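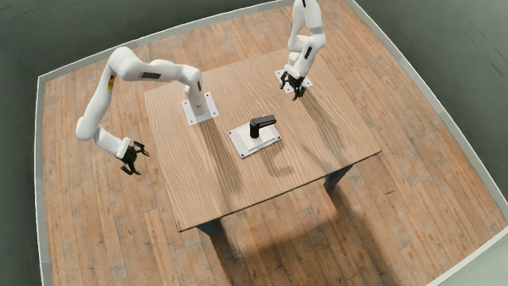

Conviene, según escribe una usuaria a propósito de la edición anterior, que el apartado 8 indique desde el principio cuánto tiempo debe permanecer el tablero en la sala antes de aplicarle el aceite, pues ella lo trató el mismo día de la entrega y tuvo que lijarlo de nuevo en febrero. La observación se ha incorporado al paso 1.

8. Preparación y mantenimiento del tablero de madera

Este apartado se aplica a las mesas Dovdale de la serie 538 suministradas con tablero de madera sin acabado. Los tableros barnizados en fábrica se tratan en el apartado siguiente y no deben lijarse ni aceitarse.

8.1 Aclimatación y primer tratamiento

1. Retire el embalaje y deje el tablero en la sala de destino durante 2 semanas, apoyado sobre listones, con las dos caras expuestas al aire. No lo apoye directamente sobre el suelo ni contra un radiador.

2. Compruebe con una regla metálica que la superficie no presenta alabeo, primero en sentido longitudinal y después en diagonal. Si observa luz bajo la regla, prolongue la aclimatación antes de continuar.

3. Lije siempre en la dirección de la veta, primero con grano medio y después con grano fino. Los cantos y las esquinas se repasan a mano.

4. Aspire el polvo y pase un paño apenas humedecido. Espere a que la madera esté completamente seca.

5. Aplique una capa delgada de aceite Woldemariam con un paño de algodón sin pelusa. Trate también la cara inferior y los cantos – es la omisión más frecuente y la causa habitual de las deformaciones posteriores.

6. Transcurrido el tiempo que figura en el envase, retire todo el sobrante con un paño limpio. El aceite que queda en superficie se vuelve pegajoso.

7. Repita los pasos 5 y 6 al día siguiente.

PRECAUCIÓN: Los paños impregnados de aceite pueden inflamarse espontáneamente. Extiéndalos al aire libre hasta que se sequen o sumérjalos en agua dentro de un recipiente metálico con tapa. No los deposite arrugados en una papelera.

8.2 Fijación al bastidor

1. Coloque el tablero boca abajo sobre una manta limpia y centre el bastidor.

2. Introduzca los tornillos en las ranuras alargadas y apriételos a mano. Estas ranuras permiten el movimiento natural de la madera; no las rellene con cola ni masilla.

3. Dé la vuelta al conjunto entre dos personas y ajuste las patas regulables hasta que el nivel quede centrado en ambas direcciones.

Nota: Los bastidores Dralwood anteriores a esta serie carecen de ranuras alargadas y requieren el juego de adaptadores, que se solicita por separado al almacén de Clekeck.

8.3 Mantenimiento periódico

En uso doméstico, renueve el aceite cuando la superficie pierda brillo o absorba las gotas de agua. En aulas y talleres, inspeccione el tablero cada 4000 horas de servicio y anote el resultado en la hoja de mantenimiento.

Para la limpieza diaria utilice un paño húmedo y jabón neutro. Quedan excluidos los productos con amoníaco, los estropajos metálicos y las toallitas desinfectantes con alcohol.

Las marcas superficiales se eliminan con grano fino y una capa local de aceite. Las grietas que atraviesen el espesor del tablero deben comunicarse al servicio técnico antes de intentar cualquier reparación.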